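4. Loading cups and mugs

The leaflet that came with the Wundard rack says it will take "a full family wash". We doubt it. Imre Orbán, who rewrote this section for the Stulcombe edition, suggests treating that as a hope and loading as follows.

4.1 Stand the rack on a flat, level top. Press down on each corner in turn. If it rocks, bend nothing; turn it end to end and try again.

4.2 Put cups between the upright wires, in two columns running front to back. Six is a sensible load.
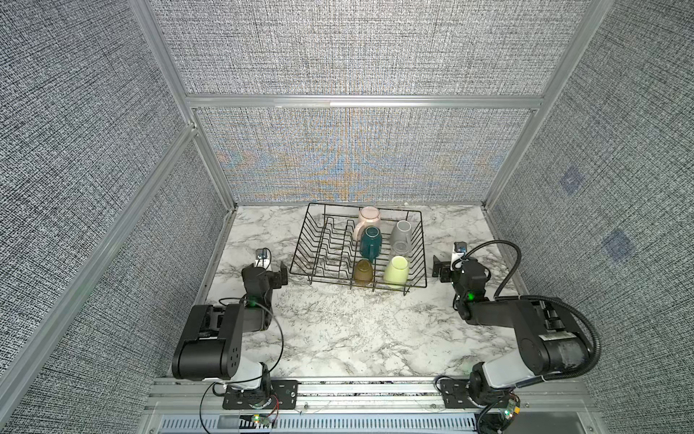
4.3 Turn mugs upside down where the wires allow. A cup that will only sit at a tilt may stay tilted, but expect a little water to collect in it, whatever the leaflet claims about "complete drainage".

4.4 Point handles outwards if you can. Handles hooked over the wire look secure and are the usual cause of chips.

4.5 Put clear glass in last and take it out first. It is easy to miss among the wires.

Caution: Do not stack one cup on another. Bestanero sells a clip-on upper tier for this purpose. We have tried it and cannot recommend it.

Note: The part number stamped on some racks (1,444) is not a weight limit, though we have been asked.

4.6 Leave for nearly 3 hours before putting away. The leaflet says 2. Feel inside the rim of the thickest mug and decide for yourself.

4.7 Unload from the front, lifting each cup straight up until it clears the wires. The ones at the back and by the right-hand edge tend to get left till last, so check there before you move the rack.

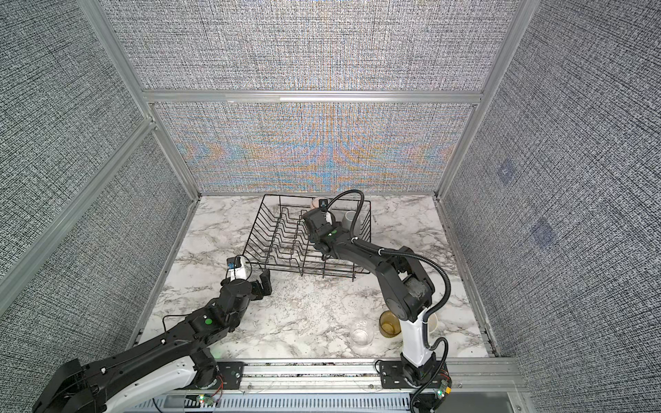 4.8 Wipe the wires with a soft cloth. Morelli polish is often suggested for black wire; plain soapy water did the same job in our kitchen and costs less.

4.9 Lift the rack to clean beneath it. Dragging it may mark the worktop, including those sold as scratch-proof.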